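Fashola – a list of secondhand clothing measurements

4 min read

I started Fashola because I was sick of buying op shop T-shirts that said M and fitted like a tea towel. It's a plain CSV of what clothes measure when you put a tape on them, next to whatever the label claims. There are 1209 rows in it as of June 11, 2018, and most of them are tops, because that's mostly what I buy.

What's in the folder

- garments.csv is the main file, one row per garment
- labels.csv has the size labels exactly as printed, spelling mistakes and all
- notes.txt is me grumbling about wool
- old/ is the first go at it, in inches, please don't use it

Columns

- id: a number, never reused, even when I delete a row
- type: tee, shirt, jumper, trackie, skirt, dress, other
- label_size: what the tag says, or blank if it's been snipped out
- chest_cm: armpit to armpit, NOT doubled
- length_cm: top of the shoulder at the collar seam, straight down to the hem
- sleeve_cm: shoulder seam to cuff, blank for singlets
- fabric: from the care label only. I don't guess by feel any more (I once put down a viscose as silk and Ekaette Ezeani still brings it up)
- colour: in my own words, so expect both "greyish blue" and "bluish grey"
- source: op shop, market, hand-me-down, new

The chest thing trips everybody up, so I'll say it again. If you want the full way round, double it yourself. Some charts online give you the half and some give you the whole, and I picked the half because it's the number I read off the tape and every sum I do in my head at nine at night is a sum I'll get wrong.

How I measure

Everything goes down flat on its back, buttoned or zipped if it has buttons or zips, and I smooth it with my palms from the middle out. No pulling! Jersey will give you an extra couple of centimetres if you lean on it, and then some poor person buys a shirt on the strength of it. I use a soft tape, and I replaced my old one last December after checking it against a steel ruler and finding it had stretched. Rows before id 412 were done with the old tape, so treat their lengths as a bit generous.

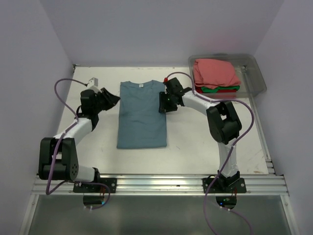
Creases are a pain. I used to iron everything first, which made one bag of clothes take a whole arvo, so now I only iron linen and anything that's been balled up in the bottom of a basket. Knits I leave overnight. Kayode Bashir reckons I should wash every piece before measuring so the shrinkage is already in there, and he's probably right, but I'm not running a laundry. There's a washed column in my working copy – yes, no or dunno – and I'll add it to the public one once there are fewer dunnos.

Rounding is to the nearest half centimetre. If I got two different answers I measured again and took the middle one.

What it's not good for

Please don't use this to work out what Australians wear. It's what turned up on the racks near me, in sizes I was willing to carry home. Kids' clothes are barely there, menswear is thin above XL, and there are no shoes at all (Evum is the list for shoes, go and bother them). Trousers are in the "other" pile until I decide how to handle the rise. I've changed my mind on that 2 times already.

Known problems

- A few tees marked "unisex" are in twice, under both the men's and the women's size
- Raglan sleeves have no shoulder seam, so sleeve_cm runs from the collar and looks enormous
- Anything labelled "one size" has label_size set to OS, which my spreadsheet once turned into something else, so watch for that

Using it

Take it, change it, stick it in your own thing. A mention of Fashola would be lovely. If you're sending me rows, put them in the same column order and tell me what sort of tape you used. Batches under 100 rows are easiest for me to check over a cuppa.

Comments

Kayode Bashir
Still think you should wash them first.

marg_sews
Thank you for doing the half chest! Could you add neck width? I alter a lot of business shirts and it's the one I'm always after.

Ekaette Ezeani
Row 88 is not silk either, mate.

tomo
Does the sleeve measurement on the jumpers include the ribbed cuff?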